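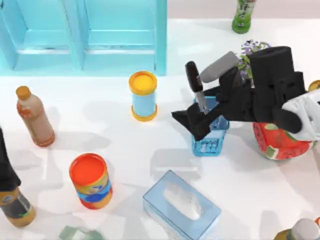 The man who wrote the rulebook, and would like it to be shorter

Tipene Bolger keeps the rules for robot manipulation work at Plida in a ring binder, which he says is the only format the engineers have never tried to automate. The first edition ran to 35 pages. The current one is down to 20, and he regards every page of it as a personal failure.

"People think a standard is where you put what you know," he told me, pushing the binder across a canteen table. "It's where you put what somebody did on a bad afternoon."

Bolger's title is practice lead, and he has grown tired of explaining it to his mother. In effect he decides what a two-armed robot at Plida may do near household objects, first in simulation and then, if he signs, with real ones. The simulated half runs in Astach, the company's own software, where a dropped glass costs you a click. I had assumed this would make the rules looser. He looked at me the way a lifeguard looks at a man carrying a toaster.

"Same rules. If you let people drive like idiots in the simulator, you're training idiots. Some of them are made of metal."

The rule he is proudest of is called the open top rule, and it fits on one line: no arm passes above an open container unless the container is part of the task. It began as a rule about liquids. Then his colleague Farhad Hassanpour pointed out that a pen dropped into a mug is also a nuisance, and the word "liquid" was struck out in red ink. Hassanpour, who joined us halfway through a sandwich, remembers the meeting as lasting most of a day.

"We argued over what open means," he said. "Is a tissue box open? Tipene said no. I said you can put a hand in it. He went home."

The tissue box is now covered in a footnote. Bolger showed it to me with the expression of someone revealing a scar.

Other pages deal with clutter. Early tests at Plida used a bare table and a single block, and the results were wonderful. Once groceries arrived, the results became less wonderful, and a new chapter was needed. Every trial layout must now include objects that have nothing to do with the job, and they must be placed where they can get in the way. Engineers complain that this is unfair. Bolger's reply, printed in the binder in capitals, is SO IS A KITCHEN.
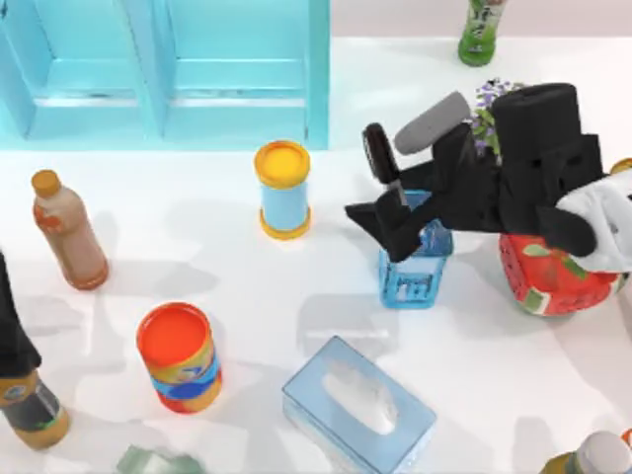 Clearance is where the binder gets heated, and where I was finally asked for an opinion. The rule says that an arm must keep a margin from anything it isn't meant to touch, and that the margin applies to every part of the arm, including the parts its programmer had forgotten about. On the table in Astach, the right gripper had its pointed black jaw just over a square-sided blue glass, and Hassanpour wanted to know which bit of the robot I would worry about. I said the jaw. He sighed. The answer was the lower segment behind it, with a watermelon-print container and a white cloth for company. "Everybody watches the fingers," he said. "The fingers are the well-behaved part." I was then shown the left arm, its gripper end close to a bottle at the corner, and declined to guess again.

The review procedure is brisk by comparison. Each layout is checked by 2 people, one of whom must not have built it. They may ask for changes up to 3 times, after which Bolger decides, usually in favor of whoever has stopped talking. Reviewers have to write down what they would expect to go wrong before they run anything. Hassanpour likes this part. He has a reputation for pessimism and finds it pleasant to have it on file.

I asked whether other companies might adopt the binder. Bolger said Stindent had requested a copy and returned it with a note asking what "reasonable" meant on page four. He has been drafting an answer since July.

"It's currently a page and a half," he said. Hassanpour asked for the rest of my fries.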